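Old computers, new habits, and the great email clear out

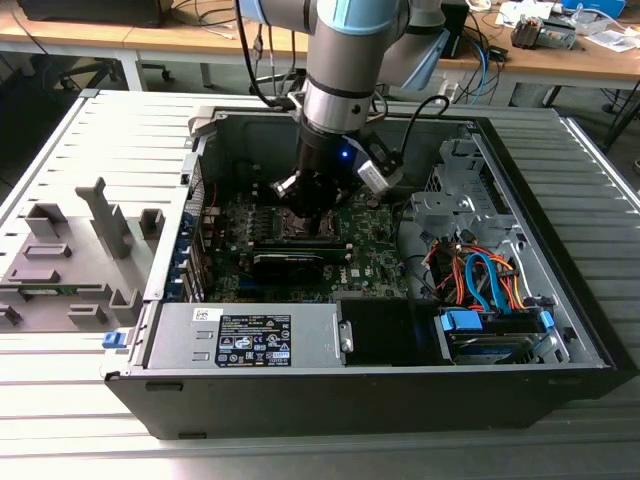
Right, quick one before I have to go and get the bus. I said in January I'd write something about getting rid of stuff and then I didn't, because I was busy getting rid of stuff. Or moving it from one room to another, which feels the same for a day or so.

So. The digital side of it. I had 4,000 unread emails. Four thousand! Most of them from shops I bought one thing from, once. A lamp. A pair of socks for my nephew. And then every week for years, a cheerful little message about lamps.

Dayana Guzmán from my old job is the one who got me started. She keeps her inbox at nothing. Properly nothing, a blank page with a picture of a hill on it. I saw it over her shoulder when we met for lunch and felt quite ill. Asked her how. She said she reads it, does it or bins it, and she does it Monday first thing with a coffee, and that's all there is to it. No app. No coloured folders. I was hoping for an app.

Anyway what I did, in case it's any use.

First night I just searched the word "unsubscribe" and everything with it in came up. Selected the lot. Deleted the lot. Slightly sick feeling, then nothing. Haven't missed one. That was more than half gone and it took less time than making toast.

Second night was slower. Anything from a person, I kept. Anything from the bank or the council, kept, into one folder called KEEP, because I know myself and if I make seven folders I will never open any of them again. One folder. Search works fine.

Third night I got distracted reading old messages from when we lived in Lellgate and didn't delete a thing. Can't reccomend it but can't regret it either. There's a whole argument in there about a sofa. Eleven messages. We didn't even buy the sofa.

Then photos. Oh, photos. I am not done with photos. I had 1,000 of them on my phone from one holiday and I would say 60 are worth having. The rest is the same bay, slightly to the left. Also car park signs, so I'd know where I left the car. Receipts. A menu. My own thumb. I've been doing a few at a time while the kettle boils and it's going down, slowly. Rule I've settled on — if I can't say who or where in two seconds, it goes. Broke the rule for a dog in a hat.

Elīna Kalniņš wrote to me after the last post (hello Elīna) to ask what I do about passwords. Well. What I did was a notebook. A paper one, with crossings out, and half of it in pencil. I've now moved to a proper password manager and it took a whole wet Saturday afternoon and I swore at it a lot, and I found out I have 70 accounts. For what? Two of them were for parking in towns I've been to once. One was for a recipe site that doesn't exist any more. I closed what I could. Some of them make it really hard to leave, you have to ring up, and I'm not ringing up about a recipe.

The bit I got wrong: backups. I deleted a folder that I was sure was a copy, and it was not a copy. It was the only one. Three years of garden notes, when I sowed what, which beans were rubbish. Gone. So now there's an external drive in the drawer and I plug it in when I do the Monday emails. Do that first. Before you delete anything. I should have put it at the top of this post but I'm not going back up there now.

Things I'm still bad at — browser tabs, group chats (how do you leave one politely? do you say something?), and the notes on my phone, where I have one that only says "ask about the hinge". No idea. Which hinge? Ask who?

Does it feel better though. Yes, a bit. I thought I'd feel lighter and cleverer and I mostly feel the same, but I found the boiler warranty in under a minute last week and that was a very good minute. And the phone's stopped telling me its nearly full, every single day, at breakfast.

Next time will be the loft, if I can get the hatch open. It's swollen shut again. Somebody in the comments suggested candle wax along the edge so I'll try that and let you know. Bus!

Recent posts
The airing cupboard, part two
Why I gave up on the slow cooker
Beans: a short and bitter history
Seven coats and only one of me
What to do with a drawer full of cables
A wet weekend in Lellgate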